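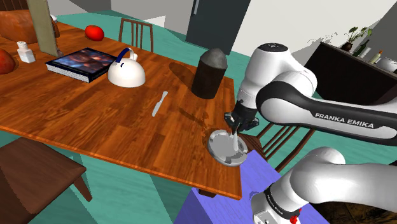
October
by Mairéad Lenihan
2 min read

My knees have started making a noise on the stairs, so I have joined a stretching program called Moura, which costs 190 dollars and promises "supple hips by the holidays." The holidays are generous about not saying which ones. Day one was a 6 minute warmup that took me most of the morning, counting the part where I lay on the floor and thought about lunch. The plan says all meals should be eaten from one bowl, to teach the stomach its manners. I went looking for something like the white one with the gray rim, which looks about right for soup and would humble a plate of pasta. Mine are all the size of birdbaths.

Evening. Dorrie at work swears by Merow, a magnesium cream you rub on your calves before bed. I tried it. I slept the same but slid around more.

The scale at the gym wants me to know my "body age," and I declined. I did walk over 200 steps backward on the treadmill, as the Moura people advise for the knees. A man on the next machine moved to a different machine.

Dinner was lentils, 575 calories by the app, more if you include the cheese – I did not include the cheese. Left hamstring tight. Right hamstring smug. Tomorrow is ankles, and I still have to find the strap.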